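The kitchen at Hungate opened at 6, and I had until the kettle boiled to decide whether Tiltia could have the dishes.

My aunt had left me the boarding house and a list of 1367 chores. The Loltari people said their machine could learn over 100 of them. I started it on the pink things, which were hard to break. 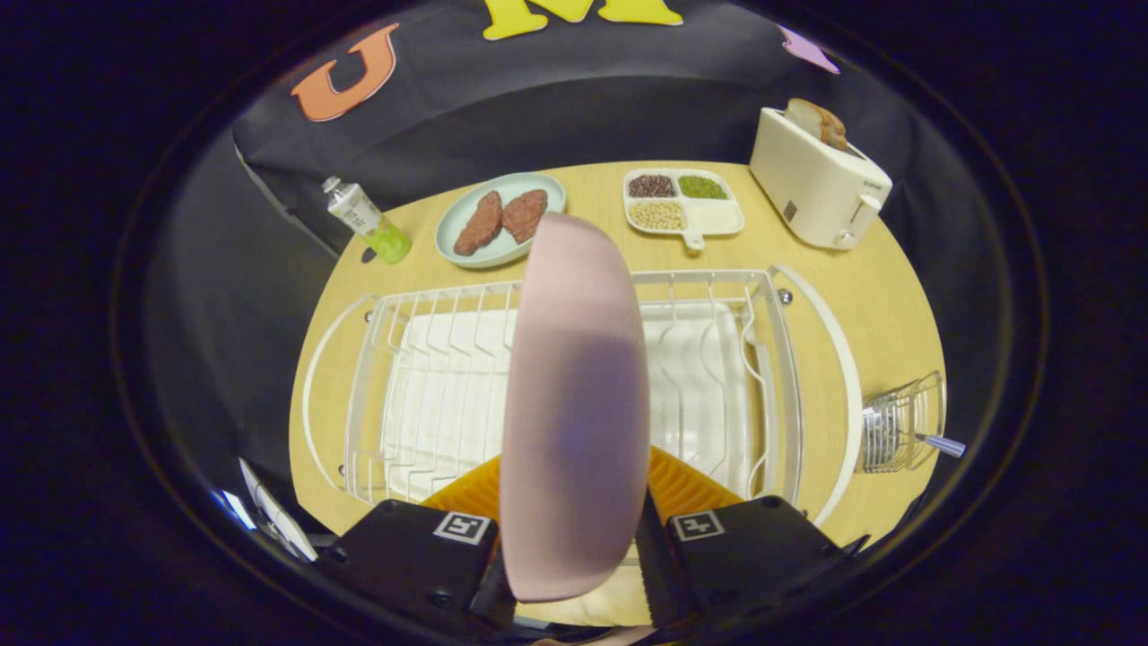 Pink, held upright, both times.

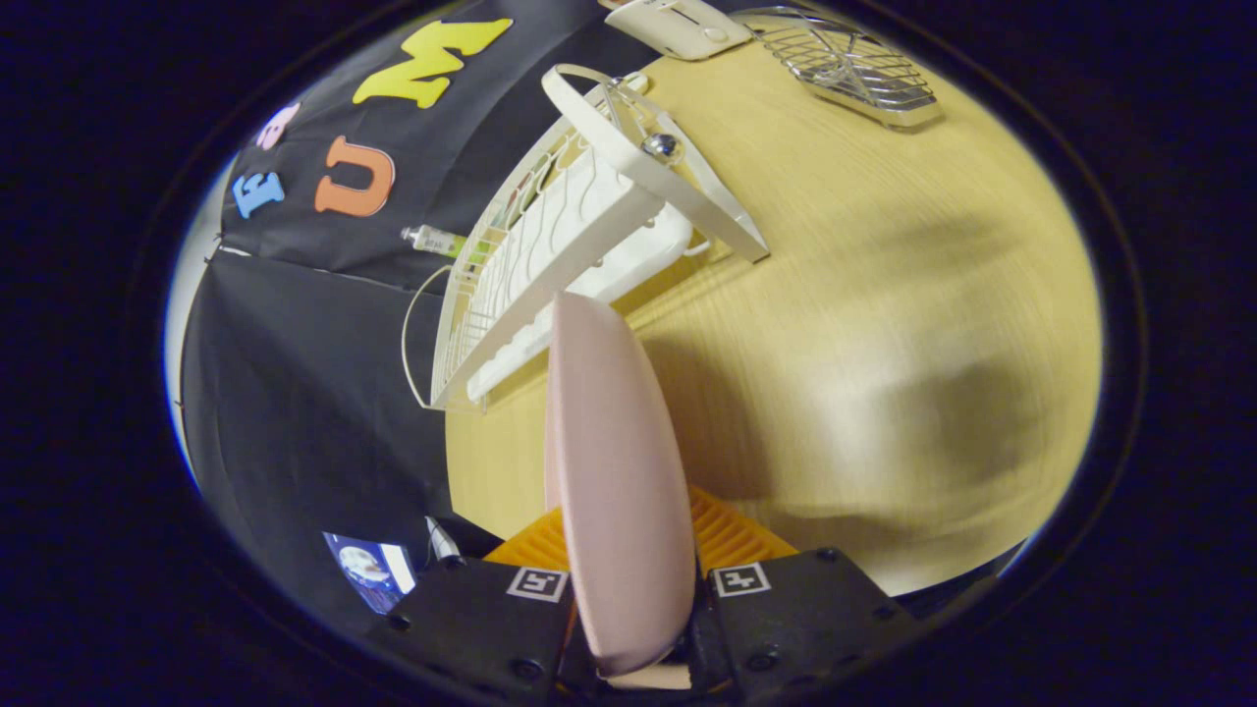 "It's slow," I said.

"So were you," said the speaker on the shelf, in my aunt's voice. I hadn't known she'd recorded any.

I crossed 2 chores off the list and left the stairs for myself. Then I made the tea and asked it what she'd paid for the toaster.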